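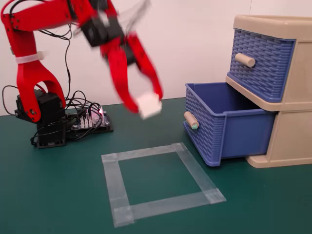 Red robotic arm with gripper in motion.

Call for participants: seasonal fungus and lichen recording, Skamitis Woods

Reference 542
Posted Saturday, January 24, 2026

Zarnlow Field Records is looking for recorders for its next survey season at Skamitis Woods. The season opens in May and runs until the first hard frost. Recorders walk fixed routes, note the fungi and lichens present, and submit their records through the Skumari web form.

The site covers 497 acres of mixed oak and hemlock on a north-facing slope, with a wet meadow at the lower end. The existing species list stands at 699 taxa, most of them recorded along the main trail. Coverage of the meadow edge and the upper slope is poor, and new routes have been drawn with this in mind.

What recorders do

Each recorder is assigned one route and walks it every second week. A route takes up to 2 hours at recording pace. At each marked post the recorder searches a circle of fixed radius, lists every species found, and notes the substrate: soil, leaf litter, standing dead wood, fallen wood, bark or rock. For wood and bark, give the tree species where known. If a species cannot be named in the field, record it to genus and take photographs of the cap, the gills or pores, the stem base and the surroundings.

Use scientific names on the form. Common names may be added in the notes field, but they are not used for matching. Records without a substrate are returned to the recorder for completion. A visit with no finds is still a valid record and should be submitted as such.

Collecting is limited to one specimen per unnamed species per visit, and only on routes where the landowner has given written permission. Lichens are not collected. Nothing gathered under the survey permit may be eaten or sold.

Who can apply

Applicants must be 18 or older and able to walk on steep, uneven ground without a maintained path. Prior survey experience is useful but not required. Applicants should be able to use a dichotomous key, or be willing to learn at the training day. Experience with crust fungi or crustose lichens is of particular interest — both groups are under-recorded at the site.

Recorders need their own hand lens (10x), a phone or camera with a close-focus setting, and boots. Route maps, post numbers, specimen boxes and a printed key to the common genera are supplied.

Training and expenses

All new recorders attend one training day before their first visit. The morning covers the form and the search method. The afternoon is a practice route with an experienced recorder. Microscope time at the Iyer Road workroom can be booked during the season by anyone who has completed training.

The role is unpaid. Mileage is reimbursed monthly on receipt of a completed claim sheet. Parking at the lower gate is free with a survey permit.

How to apply

Send a short letter to Wim Hendriks, survey coordinator, Zarnlow Field Records, quoting reference 542. State which groups you can already identify, which days you are available, and whether you prefer the meadow or the slope. Two or three past records with photographs may be attached. Routes are assigned in order of application — late applicants will be placed on the reserve list.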